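Calibrating a Kitchen Scale and Weighing Ingredients by Difference

Most digital kitchen scales sold for home use read to 1 gram and hold that resolution well in the middle of their range. Errors collect at the low end, where the load cell signal is small, and near the top, where the platform begins to flex. The procedure below checks a scale against known masses, corrects it if the model allows correction, and then sets out how to weigh ingredients so that the remaining error has little effect on the recipe.

Clear glass is a good choice for the mixing vessel. Its mass does not change with humidity, and residue left on the wall can be seen before the next weighing.

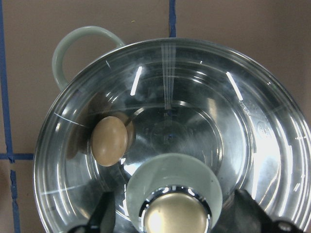

Hamitwood Community Kitchen, Baking and Preserving Section

Equipment

Digital scale, 1 g resolution or better
One 1,000 g calibration mass
One smaller reference mass, 100 g or 200 g
Mixing bowl
Small cup for salt, yeast and leavening
Fresh batteries

Replace the batteries first. A weak battery produces drift that looks like a bad load cell, and calibrating on a weak battery stores the wrong value. The section's two Floller bench scales get new batteries every February.

Step 1. Level and warm up

Set the scale on a hard, flat counter, away from fans and open ovens. Press each corner of the platform lightly. If the scale rocks, move it. Switch it on and leave it for 2 minutes with nothing on the platform. If the auto-off timer is shorter than that, press tare to keep it awake.

Step 2. Check zero and repeatability

Press tare. Put the 1,000 g mass in the center of the platform, wait for the stable mark, write down the reading, and remove the mass. The display should return to 0. Repeat five times. A spread of 1 g is normal. A spread of 3 g or more usually means dirt under the platform. Lift it off if the maker permits this, wipe the contact points with a dry cloth, and start over.
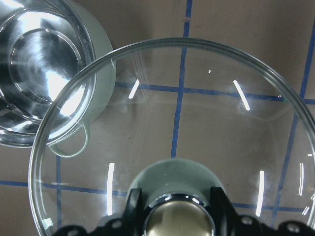

Readings taken off center are a separate matter. Move the mass to each corner in turn and record the four values. If they differ from the center value by more than 2 g, calibration will not help, as it adjusts the slope of the response and has no effect on corner error. Keep using the scale if you like, but center every load.

Step 3. Calibrate

The key sequence varies by model. On the Güler flat-top, hold the unit key until CAL shows, release it, and press it once more. Add the mass when the display asks for it. Do not touch the counter until the display says PASS. Then check with the smaller mass. If the small mass reads correctly and the large one does not, the calibration did not save.

Scales with no calibration mode can still be used with a correction factor. Divide the true mass by the displayed mass and multiply later readings by the result.

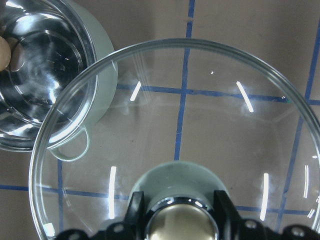 Can I use water in place of a calibration mass?
Only as a rough check. A liter of water at room temperature is close to 1,000 g, but the line on a household measuring jug can be off by far more than the scale is.

Step 4. Weigh by difference

Taring between ingredients is quick, but each tare rounds to the nearest gram, and on some models a slow pour is absorbed by the auto-zero function. To avoid both, tare once with the empty bowl and work from running totals. For a dough with 600 g of flour and 274 g of water, the display should read 600 after the flour and 874 after the water. Write the totals beside the recipe before you start.

If you overshoot, spoon the extra out at once and let the reading settle again.

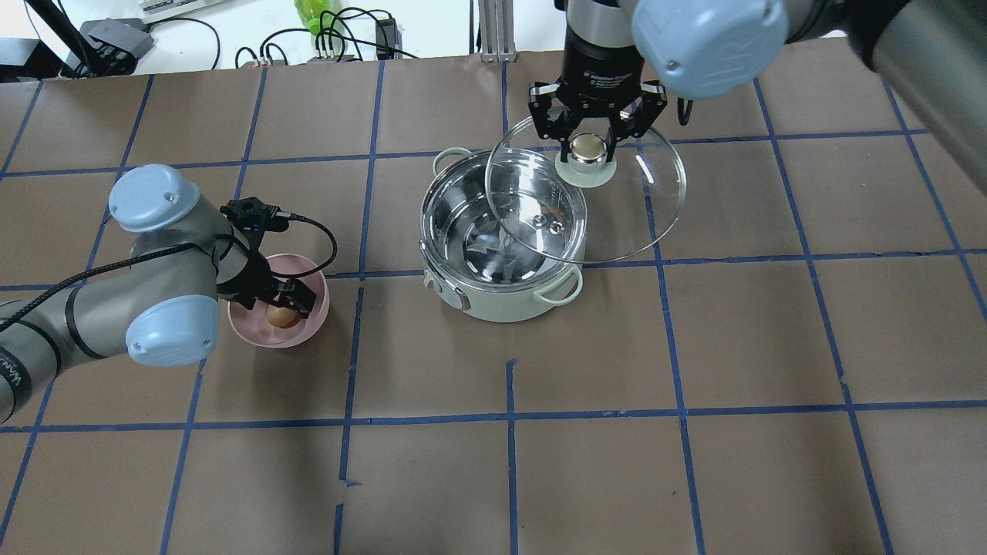

Step 5. Weigh small amounts separately

Anything under 10 g should not go straight into a loaded bowl. An error of 1 g on 5 g of salt is 20 percent. Use a pocket scale with 0.1 g resolution and a small cup, then tip the cup into the bowl. The Wukau pocket model is adequate. Its capacity is low, so tare the lightest cup you have.

Step 6. Record

Log the center reading, the smaller reference reading and the battery change. The log sheet was drawn up by Beril Bozkurt. Corrections to this page go to Theda Grube.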